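Laborbuch Greifpolicy, Eintrag 02/04/2020

So, der Lauf mit den zufälligen Kameraposen ist endlich durch. 2000 Episoden in der Simulation, alle 20 Episoden eine neue Pose, Wände und Boden bleiben gleich. Die alte Policy vom Dezember hatte ja nur die eine feste Kamera gesehen und ist beim kleinsten Versatz völlig ausgestiegen. Jetzt liegt die Erfolgsquote bei 60 Prozent über alle Posen, und das ohne einen einzigen echten Datenpunkt! Ich hab mich ehrlich gefreut (und gleich den Checkpoint 285 doppelt gesichert, man kennt das ja).

Schwierig bleiben die Blickwinkel, bei denen der Unterarm das Zielobjekt teilweise verdeckt. Der kleine dunkle Block auf dem Holzboden ist dann schnell nur noch ein halber Block, und die Schätzung der Orientierung fängt an zu springen.

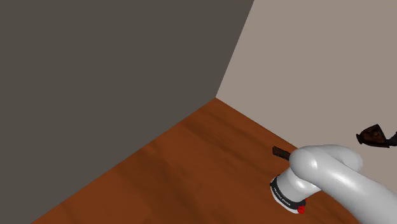 Valentini meinte dazu, ich solle die Verdeckung nicht wegfiltern, sondern solche Posen im Training häufiger ziehen, und zwar bevor ich wieder am Netz herumschraube. Außerdem fehle ihm ein Vergleich mit fester Pose und gleichem Seed.

Stimmt beides, den Vergleich hatte ich schlicht vergessen. Also als Nächstes: Sampling nach Verdeckungsgrad gewichten, Netz in Ruhe lassen, Baseline mit demselben Seed neu starten. Die Logs liegen unter drelby/posen_neu – bitte nicht aufräumen, da hängt die Auswertung noch dran.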